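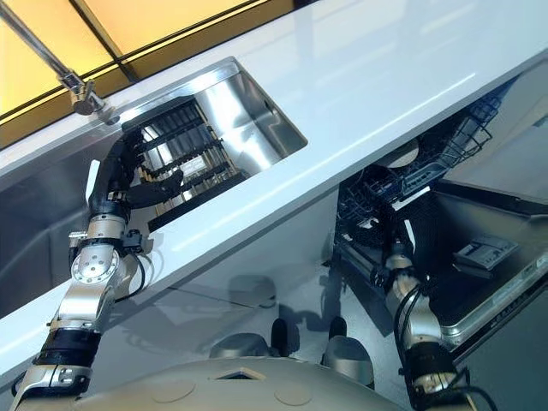

## Ticket 129: hot water drops out at kitchen tap

**Site:** Gisundale, kitchen
**Opened:** 23/06/2019
**Reported by:** Soledad Arancibia
**Unit:** Ceston on-demand heater
**Status:** monitoring

### Symptom

Water runs hot, goes cold for 8 seconds, then comes back. Happens at low flow only. With the tap fully open the fault does not appear. No error code on the heater panel.

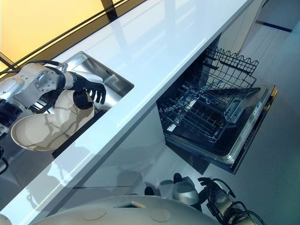
The heater has a minimum flow threshold, and below it the burner shuts off. Draw at the kitchen tap is sitting close to that limit. Rinsing one plate at a time over the steel sink is the kind of use that triggers it, as the tap gets opened partway and closed again. Shower draw is well above the limit and has no complaints.

### Checks

1. Inlet filter pulled. Light scale, cleaned, refitted. No change.
2. Gas pressure at the heater within spec, static and running.
3. Cold bypass ruled out: closed the cold stop under the counter, fault still present.
4. Aerator removed. Fault much less frequent.
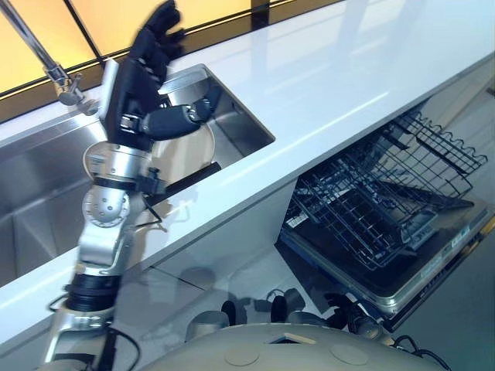 Item 4 points to a restriction at the outlet. The aerator screen had grit packed on one side. Soaked it in vinegar and refitted; low flow improved but the dropout came back twice in the next test.

### Work done

- Replaced aerator with the higher-flow type from El Ouafi.
- Opened the hot stop fully. It had been left 2 turns short.
- Lowered the setpoint one step so less cold gets mixed in. 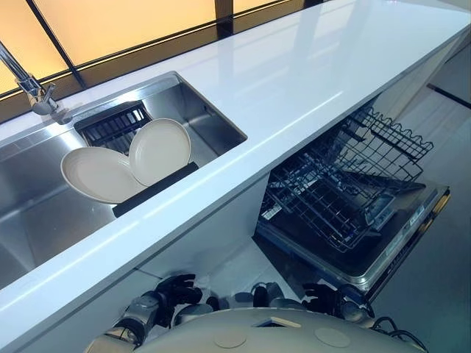
After these changes the burner held through a slow draw with no dropout. The flow sensor was not replaced. Kendholm has one on the shelf if it is needed; the old part number is superseded, so quote the heater serial when ordering.

### Open items

- Descale heat exchanger in September.
- Reopen this ticket if the dropout returns with the new aerator fitted.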